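**mug tree or hooks?? small counter**

tree takes up less room than I thought – two mugs on it so far, teal one and the pink one. plates are next, the wood rack is still lying flat. Keep the tree or go hooks under the cabinet?
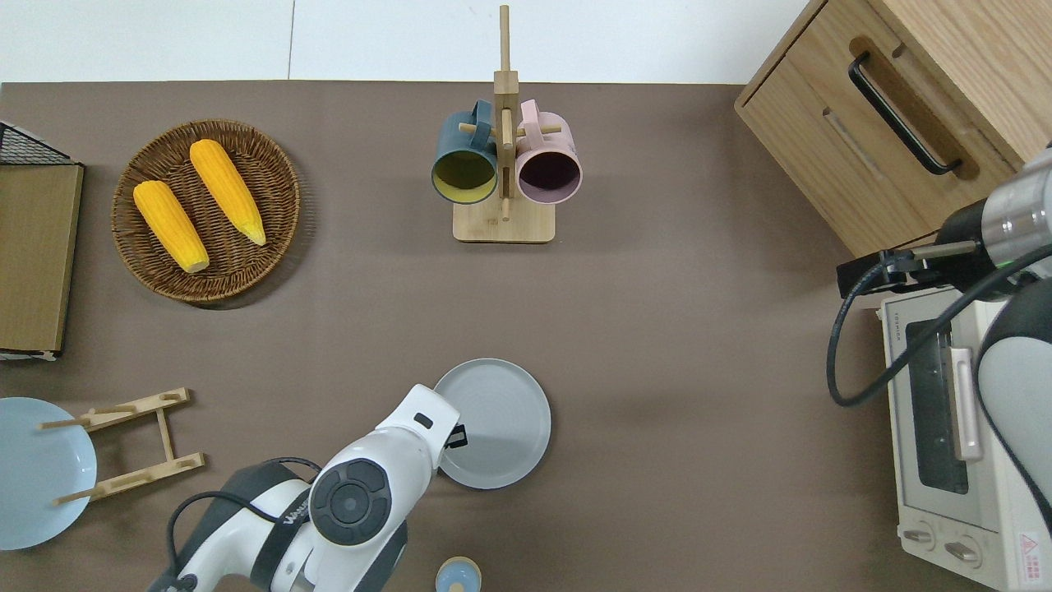 **Meinir Rees:** hooks, every time. Trees tip over once you load one side. Had mine down twice before I gave up

**flundetti_80:** disagree, mine's held six for years. just load it evenly. Hooks mean drilling and I rent

**Meinir Rees:** adhesive ones exist

**flundetti_80:** and they fall off. with the mug

**T. Higuchi:** more bothered about the plates tbh. Stand the rack up at the back by the wall, big ones behind, small in front. And corn goes in the fridge, not a basket, it loses its sweetness fast

**karkitz460:** corn's dinner tonight, relax. Wall side is a good idea tho, will try it Monday

**Lakshmi Nair:** keep the tree, skip the plate rack. I stack mine in a drawer, takes no counter at all

**T. Higuchi:** stacked plates chip – seperate them with a cloth at least

**karkitz460:** ok tree stays for now. still undecided on the rack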